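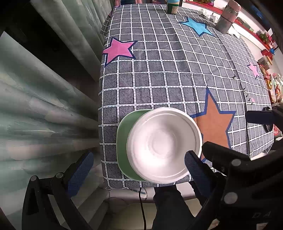
Household Skills 40: Setting and Clearing the Table
Handout 2: Cloth, bowls and the small things around them
Course leader: Huiling Long
Practice sessions: Elikem Ofori

Read this handout before the practice session. Bring it with you, along with a pencil. The session is held in Room 405 and begins at 2:00 p.m.

1. What this unit covers

The first handout dealt with washing and drying. This one deals with the table: how to lay a cloth, where bowls and cups go, how to move them without dragging, and how to clear up at the end. Formal place settings are not part of the unit. We are concerned with an ordinary family table that is used for meals, homework, mending and everything else in the course of a day.

You will work at a table with a printed cloth, plain white bowls and a few everyday items. Do not rearrange the table before you have looked it over. Part of the exercise is deciding what stays and what goes.

2. The cloth

A cloth that has been stored folded will show creases when it is opened. Soft creases running the length of the table are acceptable for daily use. A sharp ridge that tips a cup should be pressed out, or the cloth should be turned so the ridge falls between places.

Check the drop on both long sides before putting anything down. Where a table stands close to a curtain or a wall, keep the drop on that side short so that it does not catch when someone pulls on the curtain. If the cloth has to be moved, lift everything off first. Sliding a cloth under dishes is the most common cause of breakage in this course.

A printed grid is useful to a beginner. The lines give you something to measure against, and you can see at once whether the cloth lies straight. Set the grid parallel to the front edge of the table and work back from there. Larger printed figures, such as stars, can serve as markers. In practice sessions we say "the bowl goes to the left of the orange-brown star" because it is quicker than giving a distance.

Look over the surface for wear. Small torn or scuffed spots should be noted on your sheet. They can be covered with a mat for the time being, but a cloth with open damage should go to the mending pile after the meal, before it is washed again. Washing tends to make a small tear longer.

3. Bowls

The bowls used in this unit are round and white, with a rim wide enough to take hold of. Pick a bowl up by the outside of the rim or with a hand under the base. Keep fingers out of the inside. Set it down base first and let go only when it is flat.

Check each bowl in good light before it goes on the table. A speck on the rim may be food, a mark in the glaze or a chip. Run a cloth over it. If it stays, feel for an edge with a fingernail through the cloth. Chipped bowls are set aside.

A bowl may stand on a plate or tray. If it does, center it. A bowl that sits half on and half off a tray will rock when a spoon is put in it, and it may spill when the tray is picked up. This is one of the faults you will be asked to look for.

Leave a hand's width between the bowl and the front edge of the table. With small children at the table, leave two.

4. Moving several pieces
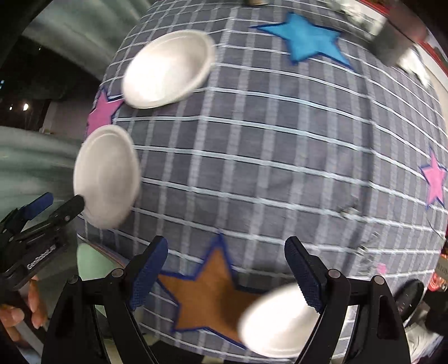 Table Work, Handout 2, p. 3

When there are several white cups or bowls on the cloth, move one at a time and finish with it before taking the next. Decide where each piece is going before you pick it up. Begin with the piece nearest to you, so that you are not reaching over it to get to the others.

Lift clear of the cloth. Do not push pieces along the surface, even for a short distance. A foot ring can catch on a fold or on the edge of a worn spot and make the hole bigger.

When two people are clearing the same table, agree on sides. One takes the left and the other takes the right, and pieces in the middle belong to whoever is closer to the sink. Say so out loud the first few times.

Stack only pieces of the same shape, and never higher than you can see over. Up to 2 in a stack is the rule for this unit. Students who have completed Unit 5 may carry more.

5. Other items on the table

Tissues. Used tissues are picked up first, before any dish is touched, and then you wash your hands. Crumpled paper left beside a thermos or jar tends to be overlooked, so check behind the tall items.

Thermos. Stand it toward the far end, away from elbows. Close the lid fully before moving it. Carry it upright with one hand on the body.

Jars and cups with labels. Turn the label to the front. If the item belongs in the kitchen, take it back there when you clear. If it lives on the table, wipe under it and put it back in the same place.

6. Practice exercise

Work in pairs. One person clears while the other keeps the sheet, then change over.

Step 1. Look over the table and write down what should be removed before a meal.
Step 2. Remove the paper and wash your hands.
Step 3. Lift off the dishes and tall items and put them on the side counter.
Step 4. Straighten the cloth to the grid. Note any damage.
Step 5. Return the bowls, one at a time, to the places your partner calls out.
Step 6. Clear the table again and fold the cloth along its existing creases.

Hand in both sheets to Elikem Ofori before you leave. Write your name on each one. Sheets without a name are not marked.

Next handout: Storing linens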